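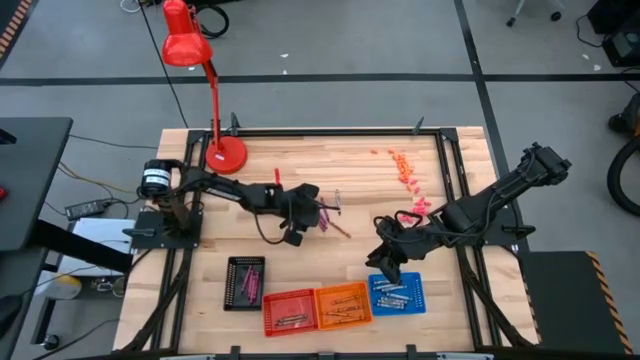
Figure 6. Crayons being sorted by color into four small baskets; some are still loose on the table.

4.2 Does a basket per color family hold up?

Sorting by color is often recommended for shared art supplies, usually with the claim that it shortens cleanup and helps people find what they want. We were not persuaded by the evidence for either point. Pistley reports large savings in search time, but the comparison there is between sorted baskets and a single deep bin, and almost anything would beat a single deep bin. Makris used shallow trays on both sides of the comparison and found a much smaller difference.

Our own trouble began earlier, with deciding what counts as a family. Four baskets means four groups, and crayons do not come in four groups. In Figure 6 the black basket holds purple and pink together, while the blue basket holds crayons in white and gray wrappers. Either choice can be defended. Neither is obvious to a person who walks up to the table with a coral crayon in hand, and a single red one, like the one lying on the wood, may belong with the pinks or with the oranges depending on who is asked.

We put 111 crayons to the raters one at a time and asked for a basket. Agreement was high for the orange group and poor for browns and grays. Yaa Amissah, who coded the responses, noted that several raters changed their answer when the same crayon came up a second time. We take this as a warning against treating any one finished layout as correct, including ours.

Basket color is a further problem. The Condine guidelines advise matching container to contents, and an orange basket with orange-brown crayons in it does follow that advice. A blue basket of white and gray wrappers does not. Of the 13 layouts we reviewed, most mixed the two approaches without comment, and the authors then credited the baskets for whatever improvement they saw.

We also doubt that the sorted state lasts. Litura logged more than 400 returns at a shared table but recorded only whether a crayon went back into a basket, never which one. Until someone records that, the case for sorting by color rests mainly on how tidy the table looks at the end of a session.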